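Last updated 7/5/19

I'd been meaning to get out to the Mumberg gift and keepsake fair for years, and this time I finally made myself book the room. It was a long drive (two wrong exits, my fault both times) and by the time I found the parking field the good spots were gone and I had to walk in past the bratwurst stand with my stomach growling.

The fair is held in the old market hall. You get a paper map at the door that makes no sense at all, because it's printed with the stage at the top and you come in from the side. I gave up on it and just followed the glitter. Music boxes are down the left wall, then a long run of hinged trinket boxes, then snow globes, and way in the back the people who sell parts: clasps, magnets, little brass feet, stones by the scoop. If you collect, start in the back! Everybody piles up at the music boxes in the morning and you can have the parts tables almost to yourself.

My main reason for going was Kadri Ots, who paints enamel boxes and had booth 206. I've bought from her by mail but never met her. She's much funnier than her letters. She had a little row of boxes shaped like pears, and one like a teapot with a lid that lifts off on a chain, and she let me open and close every single one, which I did, probably longer than was polite. What I wanted to hear was the click. A good box has a soft, low click and a cheap one snaps like a clothespin. Hers are soft. She told me she fits the hinge before the last coat of color goes on and then touches up around it, so there's no bare line at the back. I went home and checked mine and she's right, no line.

I bought the green pear. I also bought a plain one to give my niece in October, though I may need to find her something else, as I've already put earrings in it.

Across the aisle was Skamo, who do the bigger musical eggs on stands. Beautiful work, but loud! Six of them were wound up at once, all playing different tunes, and the poor woman next door was trying to sell beeswax. Their showpiece was a deep blue egg with a carousel inside, and the tag said 3520. I read it twice and put my hands in my pockets. The smaller ones were more in my range but the tune on the one I liked was a waltz I had at my wedding, and that marriage is a whole other page, so I passed.

Lunch was potato soup in a paper cup. Fine, needed salt.

In the afternoon there was a talk by someone from Urbonaitė, the family shop that does repairs, on how to clean an old box without wrecking it. I took notes on the back of the map. Dry soft brush first, always. No silver dip anywhere near enamel. If a stone is loose, tape over it and leave it alone until you can get it to somebody, and don't use super glue, which fogs the stone and never comes off. I have used super glue on three boxes. I sat very quietly through that part.

They'll look at anything you bring, by the way, and they were nice about a dented lid a man pulled out of a sock.

I stayed the night in Seltham, one town over, where the rooms are cheaper and the breakfast has real eggs. I'd do that again. The bus between the two stops running before dinner, so keep your car or be ready to leave the fair early.

Next time I'm bringing a padded bag. I wrapped the pear in my scarf and worried about it the whole way home, and then left it on the kitchen counter for a week, where the cat walked around it.

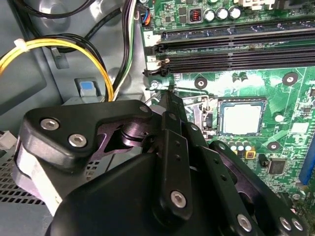
The scarf is fine too, except for a pulled thread where the clasp caught it. I've written to Kadri to see if she'll hold one of the teapots for me, and I'll put the fair's next dates up on this page when they come in the mail.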